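Arrumar a casa quando a casa é pequena – notas para a palestra
Pultora, encontro aberto, 2025-09-14

Antes de começar: beber água, confirmar que o microfone de lapela está ligado, não pedir desculpa pela voz.

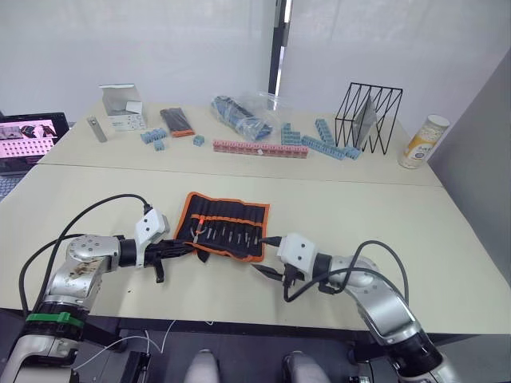
Então, boa tarde a todos. Eu vivo há seis anos num apartamento de duas assoalhadas e durante os primeiros quatro vivi mal. O apartamento era o mesmo, a renda era mais baixa até, mas eu chegava a casa e a primeira coisa que fazia era afastar coisas para poder pousar outras coisas. Chaves em cima do correio, correio em cima do computador, computador em cima da cadeira. Quem já viveu assim levante a mão. (Esperar. Costuma ser metade da sala, e a outra metade está a pensar no cônjuge.)

O que vos trago não é um método. Já li os livros, já dobrei camisolas em pé dentro da gaveta, já agradeci a um par de meias antes de o deitar fora – senti-me ridícula, mas agradeci. Hoje quero contar o que ficou depois de o entusiasmo passar, aquilo que continuo a fazer numa terça-feira de chuva quando não me apetece nada.

Começar pelo inventário. Em Fevereiro do ano passado decidi contar tudo o que tinha na cozinha. Tudo, colheres incluídas, e os clipes de fechar sacos, e aquelas velas de aniversário meio ardidas que guardamos não se sabe para que aniversário. Deu 814 objectos. Numa cozinha onde duas pessoas não se cruzam sem pedir licença! Depois, já embalada, contei o resto da casa e cheguei a 1.637, sem livros. Os livros não contei por cobardia.

Pausa aqui. Deixar o número assentar.

Não estou a sugerir que contem as vossas coisas, levei um fim-de-semana inteiro e a minha irmã deixou de me atender o telefone. Mas contar obriga a pegar em cada coisa com a mão, e eu descobri três descascadores de batatas. Eu uso sempre o mesmo, o de cabo vermelho, os outros dois estavam ali à espera de que o primeiro morresse.

Primeira parte: as superfícies

É por aqui que eu começo sempre, e é aqui que discordo de muita gente que escreve sobre isto. Normalmente mandam começar pelos armários, porque se o armário estiver resolvido a bancada resolve-se sozinha. Comigo nunca aconteceu. Passei um Inverno a organizar armários por dentro e a mesa continuou soterrada, só que agora eu tinha etiquetas.

Por isso, superfícies primeiro. Mesa de jantar, bancada, o topo do frigorífico (ai, o topo do frigorífico). A minha regra é dividir qualquer superfície em duas zonas, uma onde as coisas podem viver e outra onde só podem estar de passagem. Na mesa da sala, a zona de viver é a faixa encostada à parede. Está lá o candeeiro, está a caixa dos carregadores, está uma planta que insiste em não morrer. Tudo o que fica do meu lado sai ao fim do dia. Não precisa de ir para o sítio perfeito, precisa de sair dali.

Contar a história da fita-cola: pus mesmo uma tira de fita de pintor a marcar a fronteira. Esteve lá três semanas. As visitas perguntavam se eu ia pintar a mesa.

Se alguém perguntar pelas crianças – eu não tenho, não vou fingir. O que ouço de quem tem é que a faixa funciona desde que a das crianças seja delas e que não se mexa lá. Ouvi também que não funciona de todo. Passar à frente.

Segunda parte: as gavetas

Perguntar à sala quantas gavetas da tralha têm. Vão dizer uma. Esperar um bocadinho. Alguém vai dizer quatro.

Sou a favor da gaveta da tralha, e digo isto com toda a convicção. Uma casa sem gaveta da tralha espalha a tralha por todas as outras gavetas e depois há pilhas no meio dos talheres. O que eu faço é limitá-la: é uma, fica no corredor, e quando já não fecha eu despejo-a em cima da cama. Em cima da cama de propósito, assim tenho de acabar antes de dormir.

Para dentro das gavetas comprei divisórias da Brestari, as de bambu com mola, e gosto muito delas, embora a mais comprida empene um bocado com a humidade. Antes disso usei caixas de sapatos cortadas durante um ano inteiro e estavam perfeitamente bem. Se só levarem daqui uma coisa, levem esta: usem as caixas de sapatos primeiro. Vão mudar de ideias quanto ao tamanho pelo menos duas vezes, e cartão corta-se com a tesoura.

Nota para mim: aqui fico sempre tempo de mais. Se o relógio já passou dos vinte minutos, saltar a parte dos cabos.

Cabos. Está bem, os cabos. Cada cabo num saquinho com fecho, com o nome do aparelho escrito por fora. Quando não sei de que aparelho é o cabo, escrevo a data no saco. Passado um ano, se ninguém o procurou, vai para a reciclagem electrónica. Deitei fora dezassete desta maneira e só me arrependi de um, que era o da máquina de cortar cabelo do meu pai. Ele ainda fala nisso.

Terceira parte: as ferramentas

Quem vive num apartamento acha que não tem ferramentas. Depois muda-se e aparecem quatro chaves Allen por cada móvel que alguma vez montou. Eu tinha uma caixa daquelas grandes, de dois andares, comprada por 129 numa promoção quando achei que ia passar a ser uma pessoa que faz bricolage. Ocupava o fundo do roupeiro inteiro. Usei dela o martelo, a fita métrica e uma chave de estrela, e para chegar à chave de estrela tinha de tirar o aspirador.

Dei a caixa ao vizinho de baixo, que é mesmo uma pessoa que faz bricolage, e fiquei com o que cabe num saco de pano pendurado atrás da porta. Quando preciso de um berbequim vou lá abaixo pedir. Levo bolo. Isto é talvez a parte mais importante da palestra e é a que tem menos a ver com arrumação: muita coisa que eu guardava era para não ter de pedir nada a ninguém.

(Não correr nesta frase. Da última vez, em Mokham, corri e perdeu-se.)

Quarta parte: o que entra

Podemos arrumar até cair para o lado, mas se entra mais do que sai é só uma questão de meses. Durante um ano apontei tudo o que comprei para casa que não fosse comida nem detergente. Gastei 1.159. Não foi um ano de obras nem de mudança, foi um ano normal, de velinhas e almofadas e um escorredor de alface que eu jurei que ia mudar a minha relação com a alface.

Agora tenho uma lista colada por dentro da porta do armário da entrada. Quero uma coisa, escrevo-a lá, e só a posso comprar na mudança de mês. Mais de metade risco sem sequer me lembrar por que é que a queria. O tapete da casa de banho esteve lá desde a Primavera e esse comprei, e estou muito contente com ele, obrigada.

Prendas são outra conversa. Se houver tempo, contar a do conjunto de fondue. Se não houver, dizer apenas que se pode agradecer uma prenda com toda a sinceridade e passá-la a outra pessoa no mês seguinte, e que a minha tia sobreviveu.

E as promoções de três pelo preço de duas. Quem mora em quarenta e dois metros quadrados paga o terceiro champô com espaço. Durante meses tive papel higiénico dentro do forno! Ligava o forno aos domingos com uma certa ansiedade.

Quinta parte: manter

Dez minutos, à noite, com música. Duas ou três canções e acabou, mesmo que a meio de uma gaveta. O erro que eu fazia era ir embalada e ficar até à meia-noite, e no dia seguinte já não queria ouvir falar do assunto. Com dez minutos chega-se muito mais longe do que parece e, sobretudo, repete-se.

Há semanas em que não faço nada. Tive gripe no Outono e a mesa voltou a ser uma escavação arqueológica, até a faixa da planta desapareceu. Demorei uma noite a pô-la como estava, quando antes me levaria um sábado e uma discussão. Para mim a diferença está aí: a casa desarruma-se na mesma, mas cada coisa já tem para onde voltar.

Mostrar, se o projector colaborar, o antes e o depois do roupeiro. Avisar que o depois foi fotografado num dia bom.

Perguntas que costumam aparecer

Roupa de outra estação: debaixo da cama, em caixas baixas com rodas. As minhas são da Ostrowski e as rodas chiam, mas deslizam. Sacos de vácuo só para edredões, a lã sai de lá muito triste.

Papéis: uma pasta de argolas para o que é preciso guardar, um tabuleiro para o que é preciso tratar. Quando o tabuleiro enche, trato dele a ver futebol.

Coisas com valor sentimental: uma caixa por pessoa, com tampa que feche. Tenho a da minha avó e não lhe mexo, não tenho conselho nenhum para dar aí.

Companheiro ou companheira que não arruma: perguntam sempre, e eu digo sempre que não sou terapeuta. Mas a gaveta da tralha dele é dele, e eu não a abro desde o Natal.

No fim, lembrar que a mesa das trocas está aberta até às seis, junto à saída, e que quem deixar alguma coisa não é obrigado a levar outra. Agradecer à organização. Tirar o microfone antes de ir à casa de banho.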